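Can a home robot take pictures off the wall and hang them back up yet?
Posted in Home & Garage > Gadgets and automation

Areti Kokkinos
We're having the hallway and front room painted in March and I have 23 framed prints to take down, dust and put back. My shoulder is bad and I can't hold my arms up for long. My son says there are machines now that can do this sort of thing and I should wait. Is he right? I could go to 2000 pounds if it would do other jobs too. Most of the prints are light, but a few are large and on single hooks.

Henryk Borkowska
No. Get a decorator who will do it as part of the job. Mine charged 110 for the whole flat.

Waldemar Szewczyk
Your son is half right. I test arms for a small firm called Baran and picture hanging is one of the chores we run in simulation. Finding the print is easy enough. Gripping it is harder, as a big print is wide and flat and two fingers can only hold it near an edge.

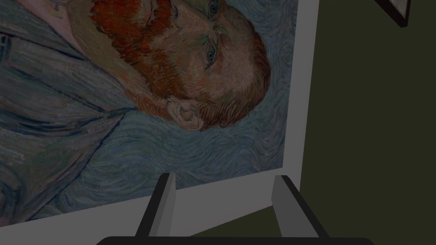 Simulated run, gripper at the lower edge of a Van Gogh-style portrait print.

Lifting is where most of our runs fail. The arm has to go up a little before it comes away, and it can't see the hook behind the print. If it pulls straight out, you lose the hook and some plaster. Putting one back is worse. We did nearly 3000 attempts at rehanging and I wouldn't let it near my own wall.

Dusting a print that is already lying flat on a table is much more realistic, but you'd still have to get it there. I wouldn't spend your money on an arm for this. Ask the painter, and label the back of each print with where it goes.

Areti Kokkinos
Thanks both. I'll ring the painter this afternoon and ask what he'd charge to do the lot.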